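4. Placing and leveling the stand

Before you start, choose the table or shelf where the Vokell stand will live. It should be flat, dry and out of the way of doors. The stand is light, and a knock from a door is enough to tip a loaded bar. Keep it 50 cm from any radiator or heater. Strong sun will fade the finish over time, so a windowsill is a poor choice.

Caution: Do not hang items on the bar until you have finished step 7.

1. Wipe the table with a dry cloth. Wax and polish stop the feet from gripping, so take off any fresh polish with a little dish soap in warm water and let the surface dry.

2. Set the tray down first, then turn it until the post lines up the way you want it. The bar should run along the length of the table, with the pegs pointing down.
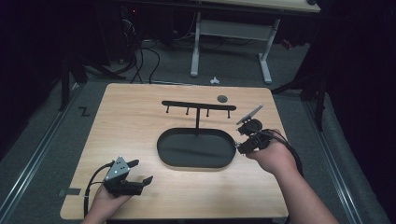
Hartmut Strobel wrote in to say that on his old oak desk the stand rocked whichever way he turned it, and that sliding it a hand's width toward the wall cured it. He would try that before reaching for the felt pads.

3. Press lightly on each end of the tray. If it rocks, move it a little and press again. If it still rocks, peel one of the felt pads from the card and stick it under the high side. Use one pad at a time. The card holds 21 pads, and most tables need none.

4. Check the post by eye from the front and then from the side. A small spirit level laid on the bar gives a better result. If the post leans, loosen the nut under the tray by half a turn, straighten the post and tighten the nut by hand. Do not use pliers.

Note: Stands sold under the Grillard name before April have a wing nut here in place of the plain nut. The steps are the same.

5. Look over the tray for dust and grit. Dust on a dark finish shows up quickly, and grit will scratch it when keys or rings are dropped in. Brush it out with a soft paintbrush.
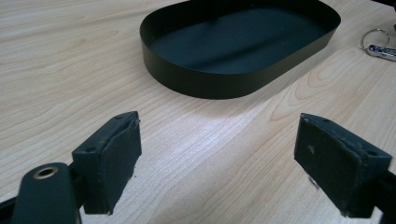
A damp cloth is fine for fingerprints, but dry the rim afterward so that water does not sit in the corner where it meets the floor of the tray. Do not use scouring powder or anything with bleach. The finish is rated for 1,000 wipes with a soft cloth – a rough sponge will wear it out much sooner.

6. Decide what goes on the bar and what stays off it. Necklaces, lanyards and light bracelets hang well. Heavy key rings are better laid in the tray or on the table beside it, where they will not pull the bar to one side.

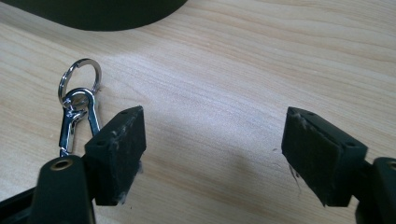 7. Load the bar from the center outward, one item on each side in turn. Leave it for 3 minutes, then check that the post is still straight. If it has moved, take everything off and go back to step 4.

Note: Spare pads and nuts can be ordered from Weidemann in Govham. Give the number printed on the felt pad card.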